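Rilley (delivery robot)

Rilley is a wheeled indoor delivery robot made by the firm Prulik and used mainly in hospitals and care homes. It carries linen, meals and sealed medicine boxes along fixed routes between wards and stores. It has been promoted as a way of giving nursing staff more time with patients, a claim for which the published evidence is thin.

Background

Prulik began as a maker of motorised trolleys for hotels and laundries. According to the company, the idea for Rilley came from Archana Rastogi, then its head of design, who had watched porters at a hospital push the same cages along the same corridor all day. An early model, never sold, followed a strip of magnetic tape. It was dropped when floor polishing machines kept lifting the tape.

The model that went on sale finds its way with a laser scanner and a stored map of the building. The company's brochures describe it as "fully autonomous". In practice it needs powered doors, a lift fitted with a radio unit, and somebody at each end to load and unload it. Critics have said that the word "autonomous" is doing a great deal of work in this case.

Design

The robot is a low drive unit which slides under a cart, lifts it slightly and moves off. It can carry up to 166 kg. Top speed is set by the buyer, and most sites keep it below walking pace. When its way is blocked it stops, plays a recorded message and waits. If the blockage stays, it calls a control desk. Rilley has no arm and cannot open a drawer, pick up a dropped item or hand anything to a patient. Prulik has said more than once that a version able to handle objects is being developed, but it has given no date and shown no working model in public.

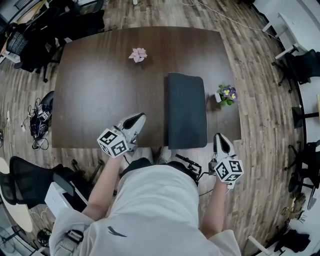

The gap between moving goods and handling them is larger than press coverage tends to suggest. A porter who brings a meal tray also shifts the water jug, finds the glasses case and notices that yesterday's supper has not been touched. None of this appears in the company's list of tasks, and it is left out of its savings estimates as well.

Trial at Gilside

The best-known trial took place at Gilside, a general hospital which ran two of the robots between its kitchen, its pharmacy and the medical wards. The trial began in February and was later extended. Prulik reported 2,519 completed trips and described the result as a success. It did not say how many trips had been started, or what counted as complete.

A separate review by Annelies Dierckx and Hsin-yi Yip, written for the hospital's board, was less warm. It recorded 202 calls to the control desk, most of them caused by beds or cleaning carts left in the corridor. Each call meant that a member of staff had to walk to the robot and clear the way or push it aside. The review found that porters saved some walking but that ward staff gained very little, as the work of unloading passed to them. It made no attempt to put a money value on either effect, saying that the records were too patchy.

Prulik disputed the review and said that the corridors at Gilside were unusually narrow. The authors replied that the company had surveyed the building itself before the trial and had raised no concern.

Reception

Opinions among staff were mixed. Mieka, the name given to one of the Gilside robots by ward staff, was popular with visitors, and several local newspapers ran friendly stories about it. Such stories rarely mentioned the control desk. Yasmine Berrada, a writer on health policy, has argued that a robot's popularity in a lobby says nothing about its use on a night shift, and that hospitals should publish their own figures before buying.

Supporters point out that porters' jobs are hard to fill and that back injuries from heavy carts are common. Both points are fair, although a powered trolley steered by a person would deal with the second at a lower price. Prulik sells one of those too, under the name Zawadzka.

No long-term study of Rilley has been published. The company states that further hospitals have ordered the robot but does not name them.

See also

Automated guided vehicle
Hospital porter
Pneumatic tube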